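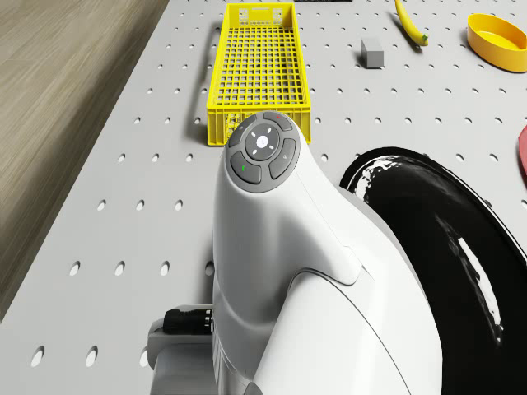 Rental Kayak and Paddleboard Check, Fledness Landing
Done 7/22/24, before opening

I do this walk-through every morning we rent, and once a month I write it up properly with comments so whoever has the next early shift knows what I was grumbling about. This is the long one. Grab a coffee!

HULLS

Single kayaks, cracks and soft spots: OK
Pushed on every one with my thumb, bow to stern. The orange single with the patched keel is holding up fine (I was ready to retire it in the spring and I'm glad I didn't).

Drain plugs in and tight: FIXED
Three were loose. Please, please hand-tighten these when you rinse the boats at night. Folks don't notice a missing plug until they're halfway to the sandbar and sitting in a puddle.

Tandem kayaks, seats and foot braces: NEEDS WORK
Boat 7 has a left foot brace that slips a notch when you lean on it. I pulled it off the rack and hung a red tag on the handle. Don't rent it, even if the line is out to the road.

Paddleboards, fins and leashes: OK
All the fins are snug. I swapped two leashes where the Velcro had gone fuzzy - they still grabbed, but not the way I like.

LIFE JACKETS

Adult sizes, buckles and straps: OK
Every buckle clicked. A couple of the larges smell like low tide, so I left them out on the rail to air.

Child sizes, crotch straps present: OK
The new ones from Prasertsri are nice and bright, and the straps are long enough that you can get them on a wiggly kid without a wrestling match.

Tags readable: NEEDS WORK
The jacket marked 2105 has a label so faded I could only read it by tilting it at the sun. If an inspector can't read it, it doesn't count, so it's in the bin under the counter until we replace it. 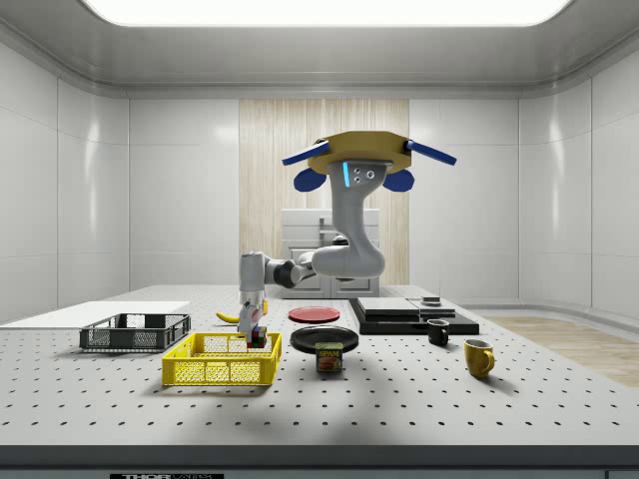
While I had that bin open I found four whistles with no lanyards. I tied them onto the mediums. We're good on whistles for now, but we always seem to lose a few by the end of August.

DOCK AND LAUNCH

Boards and nail heads: FIXED
Hammered down a few nails by the ladder. People come down here barefoot, so run your eyes over that stretch even on a busy day.

Launch ramp, algae: NEEDS WORK
Slick as anything on the lower third. I scrubbed it with the stiff brush and it's better, though I'd still tell guests to hold the rope. It'll need doing again in a few days with the water this warm.

Throw bag and ring buoy: OK
Both on their hooks. I tossed the bag twice and repacked it loose. If you use it for practice, stuff the rope back in by the handful and don't coil it.

Path and grass edges: OK
Mowed with the Masport last night, and it's wide enough now for two people to carry a tandem without stepping in the reeds.

SHACK

First aid kit: NEEDS WORK
Low on the big bandages and out of tweezers again. Where do the tweezers go?

Marine radio: OK
Charged, and I got a clear reply on the first call.

Fire extinguisher: OK
Needle in the green. The yearly service is due in December.

Drinks cooler, cord and plug: OK
The old Sanden is humming louder than it used to, but the cord is in good shape and it's plugged straight into the wall. No extension cords, please!

STILL OPEN

Foot brace on boat 7
Replacement for jacket 2105
Tweezers and large bandages
Second scrub on the ramp

Initial next to anything you finish and leave the sheet on the clipboard by the radio.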